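Does a Stone Worktop Keep Pastry Cooler?
Student project report, Food and Materials module
Submitted 16 June 2023

Why we looked at this

Nearly every baking book we own says that pastry should be rolled on marble. The reason given is always that marble "stays cold", as if it made its own cold. It can't. A slab left in a kitchen overnight ends up at the same temperature as the kitchen. We wanted to know whether the advice holds up once you stop taking it on trust, and whether the price is fair.

What we used

We borrowed a dark veined marble offcut from Ladetti, a worktop yard in Drasley, and bought a beech board from a hardware shop. Both were left in the teaching kitchen overnight. We made one batch of shortcrust and cut it into pieces of 200 g. Each piece was rolled for 3 minutes, rested on the surface for 15 minutes, and tested with a probe in the middle.

What we found

The dough on marble was a little cooler than the dough on beech every time we tried it. The gap was small at the end of rolling and wider after the rest. This fits the usual explanation, that stone draws heat out of the dough faster than wood does. It doesn't show that the pastry is any better. We baked all the pieces and asked classmates to pick out the marble ones, and their guesses were no use to us. Several said they could tell and then picked beech.

We also don't trust our own numbers very far. The probe was a cheap one and took a while to settle. Two of us did the rolling and one had noticeably warmer hands, which we only thought about afterwards.

Cost and choice of slab
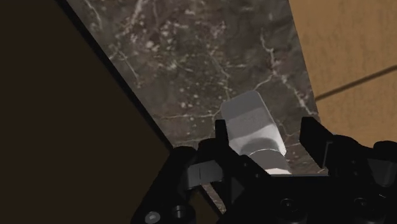
Price was where we became most doubtful. Ladetti quoted £641 for a fitted pastry section, and Flinasska, the other supplier we asked, would not quote without a home visit. Both sales leaflets spend more space on pattern than on heat. Pale veins over charcoal and grey-brown, with one jagged line that forks on its way across, certainly look more expensive than plain stone, but we found no sign that a buyer gets cooler dough for the money. The Ristić leaflet says its darker stones are "naturally colder" and gives no measurement.

What we would change

We would use the same person for all the rolling and a better probe. We would also test a plain steel tray, which costs far less and might do as well. The kitchen is free again in August, and a warm room would be a harder test than the one we gave it.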